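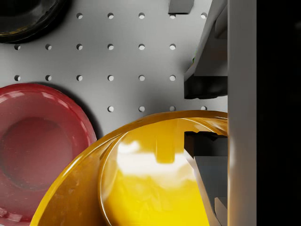

*Simulated wrist view from the Visser teaching package: bowls on the pegboard work surface, gripper at the rim of the yellow bowl.*

**Evitz releases Visser 2.0 for teaching robot tasks by remote control**

DIRTHORPE, 2018-04-10 – Evitz today released version 2.0 of Visser, its software for recording robot tasks under the control of a human operator. The release adds a full simulation mode. Operators can now demonstrate a task on a rendered arm and gripper before any hardware is assigned to the work.

In simulation mode the operator moves a hand controller, and the simulated arm follows it. Visser records joint positions, gripper opening and all rendered views at 50 samples per second. A recording can be paused, cut back to an earlier point and continued from there. In the previous version, an error late in a demonstration meant starting the task again.

The package ships with 17 practice tasks. The dishware group deals with grasping by the rim, with one gripper finger inside the bowl and the other outside.
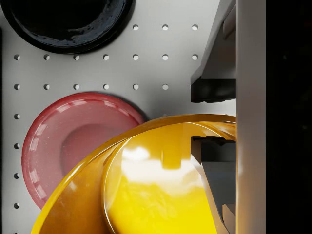
Rim grasps were chosen for the first group because small errors in approach angle matter. A finger that enters too steeply touches the inner wall early and pushes the bowl across the board. Visser marks contact events on the timeline, and the operator can step through them after each attempt and keep or reject the demonstration.

"Most of the time in remote teaching goes into attempts that get thrown away," said Haris Gondal, product lead for Visser at Evitz. "We wanted those attempts to happen in simulation. The operator learns the task there, and the arm on the floor stays free for other work."

Version 2.0 was tested from February by 11 operators at the Evitz site in Dirthorpe. They recorded 500 demonstrations, all of which are included with the software as reference data. Files are stored in the Zitia format – the same one used for recordings made on physical arms – and the two kinds can be mixed in one training set.

Rendered views can be placed at the wrist or at a fixed point in the room. Each view is saved as a separate stream with a shared clock. Lighting and background are set per task and stored with the recording.
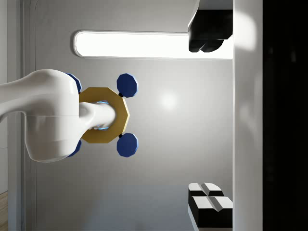
*Rendered view in Visser with the white arm, golden ring and open gripper fingers against the room background.*

Visser 2.0 is available now to holders of a current license. Existing recordings open in the new version without conversion. Support for two-arm tasks is planned for a later release.

**About Evitz**

Evitz develops software for remote operation and teaching of robot arms. The company is based in Dirthorpe.

**Press contact:** Evitz Press Office, Dirthorpe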